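Kitchen robots learn more from fewer runs, Brirnamitz group reports

19th February – A robot arm trained in a simulated kitchen needed far fewer practice runs when it was allowed to pick its own starting points, according to a report released by the robotics group at the Brirnamitz institute.

The method, called Jekis, changes how practice is handed out. Most training of this kind starts each run from a fixed position or a random one. Jekis keeps a record of where earlier runs went wrong and starts the next ones just ahead of those points. The arm then spends most of its time on the hard parts of a task, such as the last short move before the gripper closes.

In tests on kitchen chores, arms trained this way finished 86 percent of their attempts. The group says it reached that figure with roughly 30 percent of the practice runs used by its older method. Each chore was tested in 10 kitchen layouts, with the counter items moved between attempts.

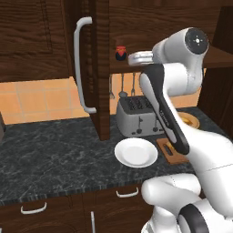 Simulated kitchen used in the work, with the arm at the counter.
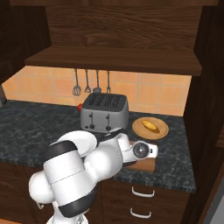 Reinhold Petersen is not convinced the numbers will hold up outside the computer. Simulated bread does not crumble and simulated counters are never sticky, he said, and he would like to see the same test on a physical arm before anyone plans around it. He added that the idea of going back to the point of failure was sound, and that his own students had asked for a copy of the code.

Ute Strobel, lead author of the report, said a trial on hardware is planned for September at the Hollmann lab. It will cover two of the chores. The arm will go in with what it learned in simulation and get no extra practice on site.

The report also lists where Jekis fell short. It gave little benefit on chores that were already easy, and it slowed training when the failure record was kept too long – old mistakes kept pulling the arm back to problems it had already solved. The group now clears the record at set points during training.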